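Verträglichkeit beginnt bei der Rezeptur
Im Gespräch mit der Produktentwicklung von Sisia

Die Anforderungen an dekorative Kosmetik haben sich in den vergangenen Jahren deutlich verschoben. Neben Farbe und Haltbarkeit fragen Kundinnen und Kunden verstärkt nach Inhaltsstoffen, nach Duftstofffreiheit und nach der Möglichkeit, Produkte nachzufüllen. Die Marke Sisia mit Sitz in Grullomden hat ihre Lippen- und Wangenfarben deshalb vollständig überarbeitet. Die Redaktion hat mit der Leiterin der Produktentwicklung über Pigmente, Wachse und die Grenzen des Machbaren gesprochen.

Ausgangspunkt der Überarbeitung war nach Auskunft der Leiterin die Auswertung der Kundenzuschriften. Insgesamt 1169 Rückmeldungen seien gesichtet und nach Themen geordnet worden. »Wir hatten erwartet, dass es vor allem um Farbtöne geht. Tatsächlich betraf ein großer Teil der Schreiben das Tragegefühl, also Trockenheit, Spannen und gelegentlich ein Brennen auf der Lippe«, erläutert sie. In 369 Zuschriften sei ausdrücklich der Wunsch nach einer Variante ohne Duftstoffe geäußert worden.

Die Entscheidung, Duftstoffe aus der gesamten Lippenlinie zu entfernen, fiel intern nicht ohne Diskussion. Ein Lippenstift ohne Parfümierung riecht nach seinen Rohstoffen, und diese Eigennote wird nicht von allen Verwenderinnen geschätzt. »Rizinusöl hat einen Geruch, Carnaubawachs ebenso. Wer jahrelang Vanille gewohnt war, nimmt das beim ersten Auftrag als fremd wahr«, so die Entwicklungsleiterin. Man habe sich dennoch für die einheitliche Lösung entschieden, um zwei parallel geführte Rezepturen zu vermeiden. Die Desodorierung der Öle erfolgt nun beim Lieferanten Visser, der die Ware vor der Auslieferung eigens aufbereitet.

Die technische Umstellung gestaltete sich aufwendiger als geplant. Duftöle wirken in einer Wachsmasse auch als weichmachende Komponente. Entfallen sie, verändert sich die Bruchfestigkeit der Mine. Die ersten Muster seien im Wärmeschrank stabil geblieben, bei Raumtemperatur jedoch am Ansatz gerissen. Erst der vierte Ansatz, bei dem ein Teil des Candelillawachses durch einen weicheren Ester ersetzt wurde, habe die hauseigene Prüfung bestanden.
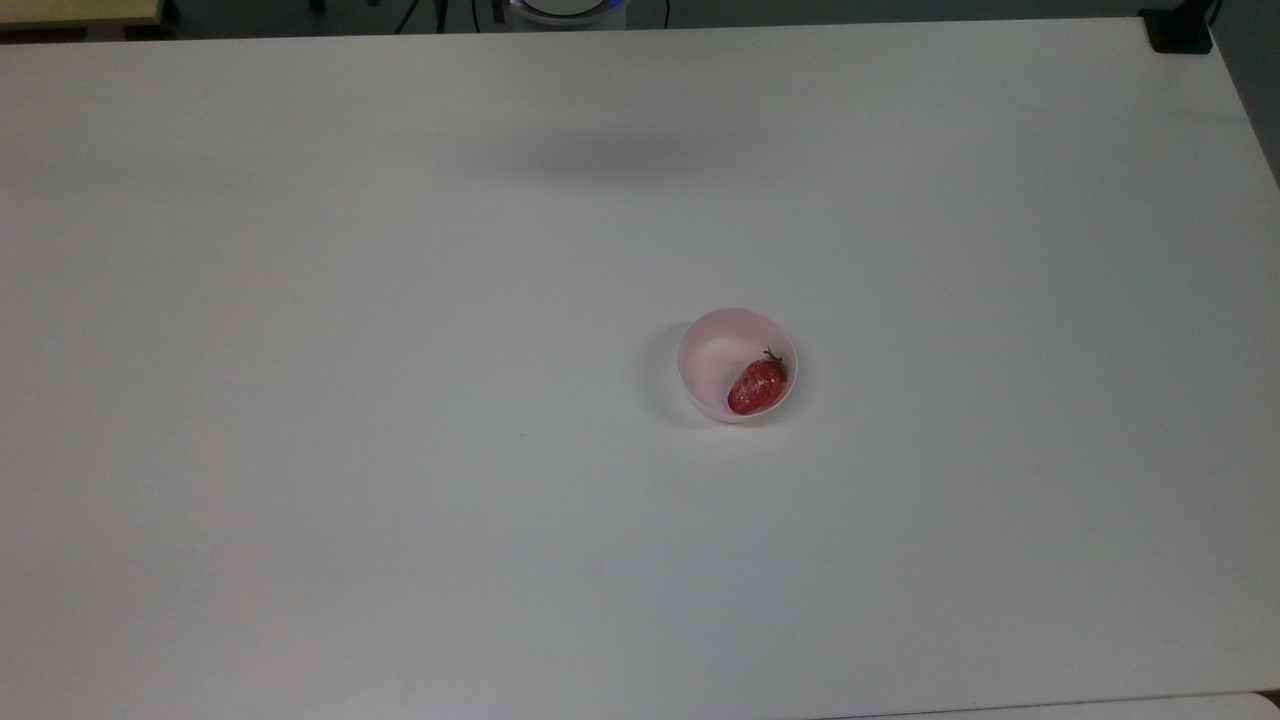 Auf die Frage, ob eine weichere Masse nicht zulasten der Haltbarkeit auf der Lippe gehe, räumte die Leiterin ein, dass ein Kompromiss unvermeidlich gewesen sei und die neuen Farben nach einer Mahlzeit in der Regel erneuert werden müssten. Langhaftende Produkte beruhten meist auf flüchtigen Ölen und filmbildenden Harzen. Diese Kombination sei legitim, werde von empfindlichen Personen aber häufig als austrocknend beschrieben. »Wir versprechen auf der Verpackung keine Stundenzahl. Das hat der Vertrieb zunächst bedauert, inzwischen wird es mitgetragen«, ergänzt sie.

Bei den Wangenfarben lag der Schwerpunkt auf der Pressung. Die bisherigen Puder waren wiederholt beschädigt bei den Empfängerinnen angekommen, insbesondere im Versandhandel. Sisia arbeitet seit November mit einem veränderten Bindemittel und presst in zwei Stufen. Der erste Pressvorgang verdichtet die Masse nur leicht und lässt Luft entweichen, der zweite bringt sie auf die endgültige Höhe. Ein zu hoher Druck sei dabei ebenso schädlich wie ein zu geringer. »Wird zu stark gepresst, bildet sich eine glatte, fast speckige Oberfläche, und der Pinsel nimmt keine Farbe mehr auf. Das ist für die Kundin genauso ärgerlich wie ein zerbrochener Stein.«

Vier Farbtöne der Wangenlinie wurden im Zuge der Überarbeitung gestrichen, darunter ein kühles Pflaumenviolett, das im Fachhandel treue Anhängerinnen hatte. Die Entwicklungsleiterin bedauert dies ausdrücklich. Das verwendete Violettpigment sei in der bisherigen Qualität nicht mehr verlässlich zu beziehen gewesen, und eine Nachstellung aus Rot und Blau habe auf dunkleren Hauttönen grau gewirkt. Eine Wiederaufnahme werde geprüft. Einen Termin wollte sie nicht nennen.

Parallel zur Rezepturarbeit wurde das Nachfüllsystem Bruturmont eingeführt. Die Hülse bleibt bei der Kundin, ausgetauscht wird nur der Einsatz - bei Lippenfarben die Mine samt Halterung, bei Wangenfarben das Metallpfännchen. Die Nachfrage nach den Einsätzen entwickle sich im stationären Handel zurückhaltend, im eigenen Versand hingegen gut. Als Grund vermutet das Unternehmen den Beratungsbedarf am Regal. Viele Interessentinnen seien unsicher, ob ein Einsatz in die bereits vorhandene Hülse passe. Die Beschriftung der Faltschachteln wird deshalb derzeit überarbeitet.

Zur Anwendung gibt die Leiterin eine zurückhaltende Empfehlung. Die weichere Lippenfarbe solle dünn aufgetragen, mit einem Papiertuch abgenommen und anschließend ein weiteres Mal aufgetragen werden. Eine Grundierung sei möglich, aber nicht erforderlich. Bei der Wangenfarbe rät sie zu einem locker gebundenen Pinsel und davon ab, den Puder auf eine noch feuchte Tagescreme zu geben. »Die meisten Flecken, die uns gemeldet werden, entstehen in den Minuten nach dem Eincremen.« Personen mit bekannten Allergien sollten ungeachtet der Duftstofffreiheit die Liste der Inhaltsstoffe prüfen, da auch Wachse und Farbstoffe Reaktionen auslösen können.

Für das kommende Jahr ist eine Erweiterung um cremige Lidschatten vorgesehen. Die Arbeiten befinden sich nach Angaben des Hauses in einem frühen Stadium. Schwierigkeiten bereite vor allem das Absetzen in der Lidfalte, das sich im Labor nur eingeschränkt nachbilden lasse. Geplant sei daher ein längerer Tragetest mit Teilnehmerinnen aus Grullomden und Umgebung, auch mit Brillen- und Kontaktlinsenträgerinnen. Anmeldungen nimmt die Kundenbetreuung von Sisia schriftlich entgegen.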